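Informe de avance al comité de inversión: despliegue de la actualización de sistema en los móviles Horell
Periodo: hasta finales de julio

Situación

La actualización de sistema llega a este informe con menos terminales al día de los que prometía el plan y con más explicaciones de las que me gustaría dar. De los 1505 teléfonos Horell repartidos entre las delegaciones, el proveedor Gronow da por «migrados» bastantes más de los que yo puedo confirmar. La diferencia está en la definición: Gronow cuenta un terminal en cuanto ha descargado el paquete. Nosotros acordamos contarlo cuando arranca con la versión nueva y vuelve a conectarse al servidor de gestión. He pedido que se rehaga la serie completa con el segundo criterio y, mientras no llegue, prefiero no poner un porcentaje en la portada.

Lo que sí está comprobado es el piloto de Undham. Los 60 teléfonos de esa delegación arrancan con la versión nueva, sincronizan el correo y conservan los certificados. Es un buen resultado para un grupo pequeño, con cobertura wifi decente y un técnico en la misma planta. Me resisto a extrapolarlo a los equipos de reparto, que pasan la jornada con datos móviles y ven al técnico cuando algo ya se ha roto.

Trabajo realizado

Se ha cerrado la imagen de sistema y se ha retirado el gestor de arranque antiguo. La aplicación de partes de trabajo funciona en la versión nueva tras dos correcciones: una en los permisos de almacenamiento y otra en las notificaciones, que llegaban todas juntas al desbloquear la pantalla. El fabricante sostiene que esto último era un ajuste de ahorro de energía y que estaba documentado. La nota que nos remitió como prueba es posterior a nuestra incidencia.

El envío por oleadas está configurado en Fullodau, la consola de gestión. Permite pausar una oleada, pero no revertirla, cosa que en la presentación comercial se contaba de otra manera. Si una versión sale mal, la vuelta atrás se hace terminal a terminal y por cable.

Incidencias

Hay 114 incidencias abiertas. La mayoría son repeticiones de tres asuntos: consumo de batería, lentitud al abrir la cámara y pérdida de la configuración del teclado. Sobre la batería soy prudente en los dos sentidos. Todos los usuarios notan que dura menos la semana en que se les cambia algo, y las mediciones de Gronow se hicieron con la pantalla apagada y sin tarjeta SIM. Ninguna de las dos cosas me sirve. Hemos dejado un registro activo en los teléfonos de Undham y los datos estarán en el próximo informe.

La lentitud de la cámara preocupa más en reparto, porque el justificante de entrega se hace con foto. Gronow propone bajar la resolución. Es una solución barata que traslada el problema a quien luego tiene que leer un número de albarán en la imagen, y no la he aceptado.
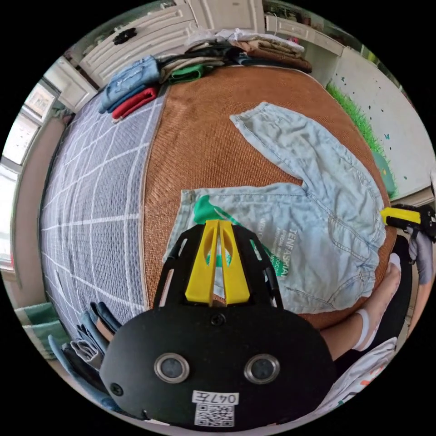

En cuanto al teclado, el fallo se reproduce siempre y por eso es el que menos me inquieta. El parche está escrito y pendiente de firma por parte del fabricante. Llevamos desde el informe anterior oyendo que sale el viernes, así que en el calendario figura sin fecha.

Presupuesto

El gasto sigue dentro de lo aprobado, aunque conviene leer esa frase con cuidado: está dentro porque hay trabajo sin hacer. La partida de soporte en delegaciones apenas se ha tocado y se consumirá deprisa en cuanto arranque la oleada de reparto. La de licencias de Fullodau está agotada. Gronow ha ofrecido un módulo adicional de informes con descuento, y recomiendo no contratarlo mientras los informes del módulo básico no cuadren con lo que vemos en los teléfonos.

Próximos pasos

Primero, recibir la serie de migración rehecha y compararla con una muestra tomada por nosotros. Después, lanzar la oleada de oficinas, que es la de menor riesgo. La de reparto queda retenida hasta que se cumplan 2 condiciones: que la cámara abra en un tiempo comparable al de la versión anterior y que exista un procedimiento de vuelta atrás probado en una delegación real.

Decisión que se solicita

Pido al comité que autorice la oleada de oficinas y que mantenga bloqueado el pago del segundo hito a Gronow. El contrato lo vincula a terminales «actualizados y operativos», y hoy solo puedo firmar esas dos palabras para Undham. Si el comité prefiere liberar una parte como gesto hacia el proveedor, agradecería que constara en acta qué parte y contra qué entregable.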